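Folding T-Shirts at Home: Frequently Asked Questions
Pollia Laundry Notes > Care after washing > Folding
Last revised in May

These answers cover plain cotton T-shirts, short or long sleeved, folded by hand on a bed or table. Dress shirts and anything with buttons down the front have their own page. Measurements are for adult sizes.

What surface should I fold on?

Any flat surface wider than the shirt is long. A made bed is the usual choice in a bedroom and works well if the sheet is pulled tight. A slack sheet moves along with the shirt, and the side folds end up at different widths. A table gives a sharper crease but is often too high or too narrow. An ironing board is too narrow for the flat fold described on this page, although it can be used for the last fold.
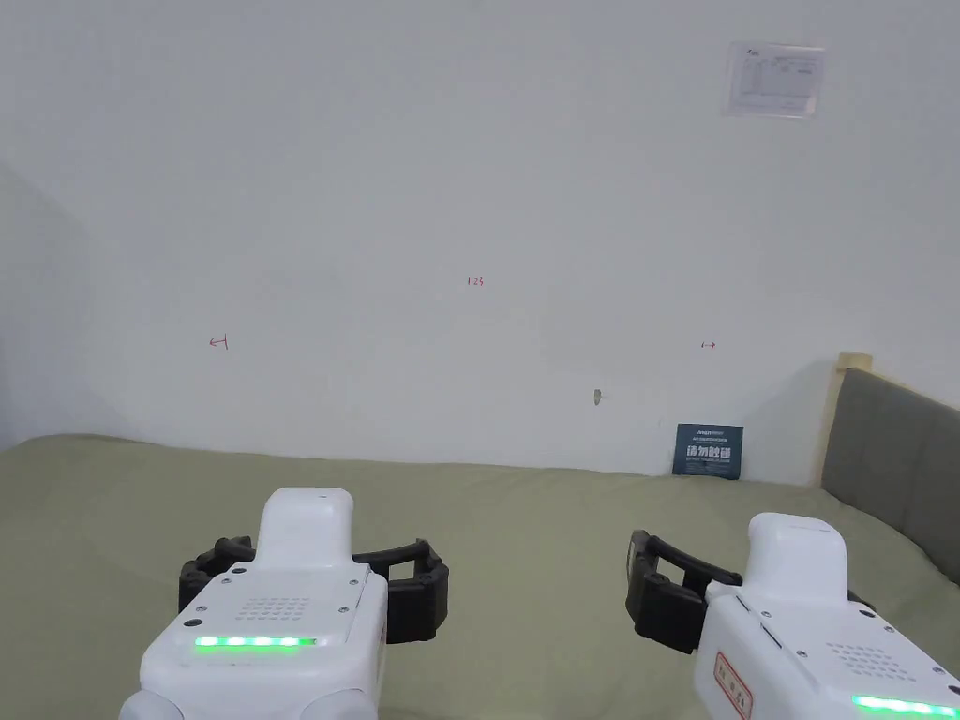 Does the shirt have to be completely dry before I fold it?

Wait until the thickest parts are dry. On a T-shirt these are the collar band, the shoulder seams and the hems. The body panel dries first and is a poor guide. If the collar still feels cool against the back of your hand, hang the shirt up again. A shirt stored with a damp collar will pick up a smell, and the shirts above and below it in the stack will pick it up as well.

Should I shake the shirt out first?

Yes. Hold it by the hem, one hand at each side seam, and give it two short snaps. This opens the sleeves and releases most of the creases left from the dryer. Shaking by the shoulders also works but puts the load on the collar, and on older shirts the collar band is already the weakest part.

How do I find the right way round when the shirt is in a heap?

Pick up any corner and lift until the cloth hangs clear. One of three things will be at your hand: a hem corner, a sleeve cuff or a shoulder. From a hem corner, follow the hem to the opposite side seam and take hold there. From a cuff, run your free hand up the sleeve to the shoulder. From a shoulder, follow the collar across to the other one.

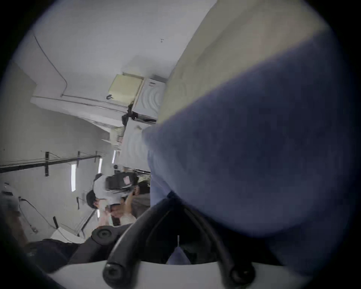

Once both hands are on matching points, pull gently outward until the edge between them is straight, then lower the shirt away from you onto the bed. The far end should touch first. Lowering the whole shirt at once traps air under the cloth and you will spend longer smoothing it than you did finding the corners.

Face up or face down?

Face down for the flat fold. The front then shows on the finished shirt, with the collar at the top. Face up is correct for the roll, and for shirts with a heavy print on the chest that should stay on the inside.

What is the standard flat fold?

1. Lay the shirt face down, collar away from you. Smooth from the center out to the side seams.
2. Fold one side in toward the center. The fold line starts halfway along the shoulder and runs parallel to the side seam.
3. Turn the sleeve back on itself so that it lies inside the new edge.
4. Repeat on the other side. The two sides may meet or overlap slightly – either is acceptable as long as you do the same on every shirt.
5. Bring the hem up to just below the collar.
6. Fold once more for a shelf. For a drawer, fold in thirds so the shirt stands on edge.

The finished width should be 9 inches. Two stacks at that width fit side by side in a Kulumia drawer insert, and it is also the width of the plate in the Sturkus folding board.

How do I hold the shirt up to check whether it has twisted?

Take one hem corner in each hand and let the body hang between them. The side seams should fall straight. If one seam drifts toward the front, the shirt has twisted in the wash. Twisting is common in tube-knit shirts and is not a folding error.

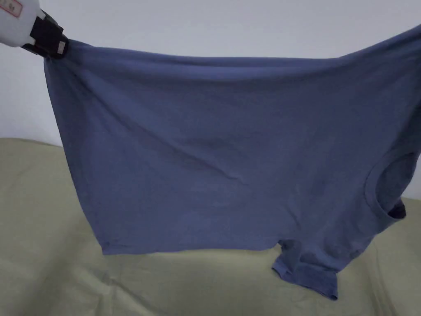

Slate-blue short-sleeved T-shirt, lifted by one corner. The ribbed collar is at the right.

Can a twisted shirt still be folded square?

It can, if you ignore the side seams. Use the center of the collar and the center of the hem as your line and fold both sides to it. The seams will sit off the edge of the finished shirt by up to an inch. Some of the twist can be pulled out while the cloth is damp, by stretching the shirt on the diagonal opposite to the twist and drying it flat. Expect the twist to return after the next wash.

My sleeves always stick out at the side. What am I doing wrong?

The side fold is probably too shallow. If the fold line starts at the end of the shoulder, the sleeve has to be bent twice to fit inside the width. Start the fold closer to the collar. On long sleeves, fold the sleeve straight down along the body after step 2, and turn up the cuff if it passes the hem.

Does fabric weight matter?

It matters for stacking more than for folding. A shirt of 200 grams per square meter holds a crease and can stand on edge in a drawer. Thinner shirts slump when stood up and are better stacked flat or rolled. Very heavy shirts should be folded one time fewer, or the collar end will bulge.

How should I lay out a large load?

Sort by type before folding anything. T-shirts go in one pile, long sleeves in another, and socks and underwear stay in the basket until last. Use the near half of the bed as the folding area and build the finished stacks at the far end. Keep hands moving in one direction, pile to fold to stack.

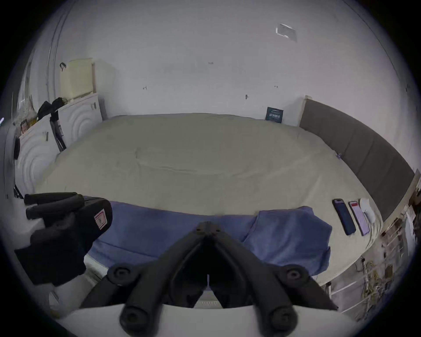

Stacks on a mattress lean sooner than stacks on a table. Keep each one to four shirts and carry it to the drawer before starting the next. If the stacks have to stay on the bed, turn every second shirt around so the collars alternate; the collar end is the thicker end, and alternating keeps the pile level.

Is a folding board worth buying?

For one person's laundry it saves little time. It does give the same width on every shirt, and that is useful where drawers are divided. The Sturkus board folds flat and can be used on a bed provided the mattress is firm. On a soft mattress the hinges sink and the side panels do not swing fully closed. A sheet of stiff cardboard cut to 9 inches does the same job: lay it below the collar, fold the sides over it, and slide it out before the final fold.

Fold or hang?

Fold knits, hang wovens. A T-shirt on a hanger stretches at the shoulders over time, and a wire hanger leaves points there. If you must hang T-shirts, use a wide hanger and insert it from the hem. Pushing it through the neck is what stretches the collar.

How do I get rid of a crease across the chest?

The crease comes from the final fold and gets deeper under load. Shirts at the bottom of a tall stack have it worst. Hanging the shirt overnight removes a light crease. For a deep one, spray with water, smooth by hand and leave flat until dry. Folding in thirds moves the crease away from the middle of the chest, and rolling avoids most of it.

Should I refold shirts that have been in storage?

Once a season is enough for shirts you do not wear. Open the shirt out completely and shift the fold lines by an inch or so when you fold it again. Dark cotton can fade along an edge that faces the light, so keep the folded edge turned inward on open shelves.

Related pages: Folding dress shirts. Fitted sheets. Drawer inserts, Kulumia sizes. Drying knits flat.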